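# Guseck garment cell – equipment plan and cost sheet

Working notes for the second station. Prices are in US dollars, before tax.

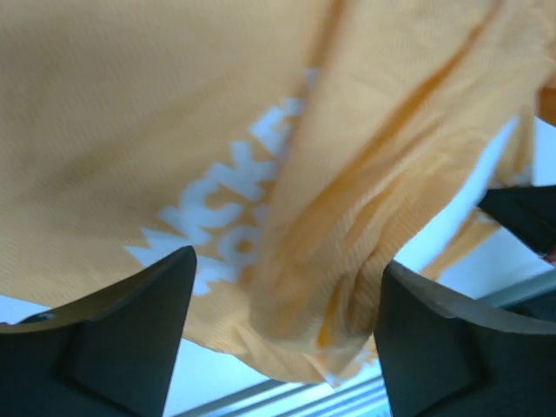
The first station was bought piece by piece and we paid for it in shipping. For the second one we want a single order, placed before the October price change at Tsikata. Everything in `costs.csv` is from written quotes. Anything we only have by phone is in `open.csv` and is left out of the totals.

## Files

- `costs.csv` – one row per line item, with supplier, unit price, quantity and lead time
- `open.csv` – items without a written quote
- `spares.csv` – parts we expect to replace in the first year
- `notes/` – supplier emails, saved as text

## Main lines

| Item | Supplier | Budget |
|---|---|---|
| Gripper fingers and mounts | Tsikata | 3000 |
| Wrist cameras, cables | Olach | 1000 |
| Rails and brackets | Nistatov | 833 |

The arms are not in this table. They come out of the capital budget and Barbara Lis has that sheet.

## Notes on the lines

**Fingers.** Same pattern as the first station, so the spares can be shared. Tsikata will hold the unit price for up to 20 sets. Soft knit garments are most of the work, and fingertip wear should be checked before we settle the spares quantity. Don't copy the old number over.

**Cameras.** Order the cables with the cameras. The longer cable is a separate part number and was missed last time.

**Rails.** The Nistatov quote includes cutting but not delivery. Mieczysław Jasińska is asking for a delivered price.

**Lighting.** Not budgeted yet. Pale backgrounds wash out at the wrist camera, and a diffuser may be enough. Get a price for one before asking for new lamps.

**Test garments.** Paid from consumables. Keep printed shirts in the mix along with the plain ones.

## Column notes

`lead_time` is in working days. `status` is `quoted`, `approved` or `ordered`. A blank `supplier` means we haven't picked one – please don't fill it in with a guess.

## Changes

February 7, 2021 – split spares into their own file, removed the duplicate bracket row, added Olach cable part numbers.

Send corrections to Barbara Lis before editing any row marked `approved`.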